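Do We Need to Throw Out the Ketchup?

Feb 21, 2021
14 comments
Share

Every few months somebody sends me a list of foods I'm supposedly storing wrong. The latest came from my cousin Salamatu Bawa, who forwards these things without reading past the first screen, and it had 29 items on it. Twenty-nine! I don't own 29 kinds of food. By the end I was being told off about my bananas.

I should say up front that I have no training in any of this. I cook, I shop, I eat leftovers that are a day older than my wife would like. But I can read a list and notice when it's trying to sell me something, and this one ended with a link to a set of Sasteo storage tubs for 95 dollars.

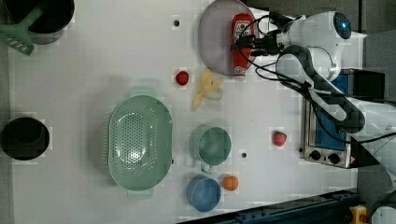 The fridge or cupboard fight

Ketchup was item four. The list said that an open bottle outside the fridge is "a ticking clock." I grew up in a house where the bottle lived in the cupboard next to the vinegar, and in diners it sits on the table all day. It's sour, salty and sweet, and all of that helps it keep. The label on mine says to refrigerate after opening for best results, and I read that as being about taste. I keep it in the fridge now, mostly out of habit, but I'm not going to panic over a bottle left out through lunch.

Then bananas. Apparently you have to pull them apart, wrap each stem in plastic and hang them up. I tried it back in October with two bunches from the same store. The wrapped ones went brown a little later, maybe, or maybe I wanted them to because I'd spent ten minutes wrapping stems. That's a lot of fuss for a fruit I can freeze.

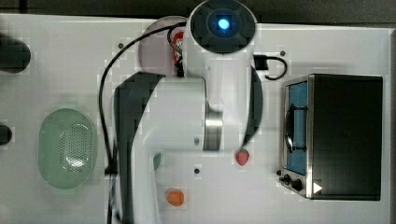 What bugs me more is how these lists mix up two different questions. One is whether food will make you sick. The other is whether it will be a bit less nice. Leaving cooked rice on the stove overnight belongs in the first group and I take that seriously. A soft strawberry belongs in the second, as long as it isn't moldy. Put both under the same red warning sign and people stop listening to either. Salamatu now throws away bread on the printed date and still thaws chicken on the counter.

I went looking for where the claims came from. Item eleven (never wash berries until you eat them) linked to a page on a site called Delum, which linked to a newsletter called Trisier, which linked back to Delum. The advice itself is fine, I think. Wet berries do seem to go off faster in my kitchen. But a circle of links isn't a source, and the "870 dollars a year in wasted food" figure at the top of the page had no link at all. Whose 870 dollars? A family of six? One guy with a taste for fancy cheese?

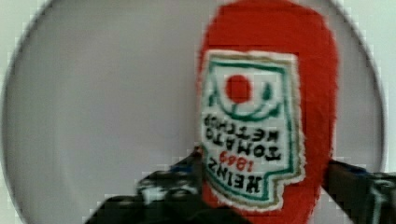
My neighbor Thomas tells me I'm being too hard on it, and that if the list gets a few people to look in the back of their fridge then it did some good. Maybe. He also bought the tubs. They're nice tubs. His lettuce looked about the same as mine when I was over there, though I admit I didn't ask how old it was.

So I've kept roughly 50 percent of the list, meaning the parts I was doing already. Potatoes stay in the dark, raw meat goes on the bottom shelf, and the bananas can hang around in the bowl like they always have. If anyone has a real source for the stem thing, with a test behind it, put it in the comments and I'll read it.

14 comments
6 shares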